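Home Posts Notes Archive Contact

Naming rules for simulated tabletop scenes

I have been cleaning up the episode naming in our Indham task set. There are 787 episodes, and until November each of us labeled them to taste. Firouzeh Pakzad wrote the first draft of the rules; I have been applying them.

Rule one: the label states the goal and leaves out the motion. "Bowl to shelf" is fine. "Reach, close, lift" belongs in the step log.

Rule two: background objects stay out of the label unless the goal refers to them. They go in the scene list, one line each, with the same noun every time.

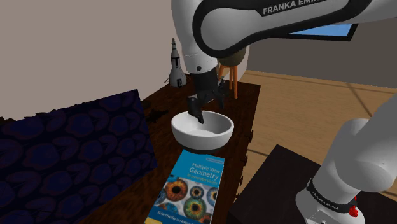 Rule three covers contact. A finger inside the rim of a container is logged as "inside" whether or not the gripper has closed. Grasp state has its own field. The older Fulden scripts merged the two, and 51 episodes had to be relabeled by hand.

Rule four: any change to a label needs 2 reviewers, and the old text is kept.

Still open is how to log partly hidden objects. Kavanagh's checklist drops them. I would keep them with a flag, at least until the next 100 episodes are through.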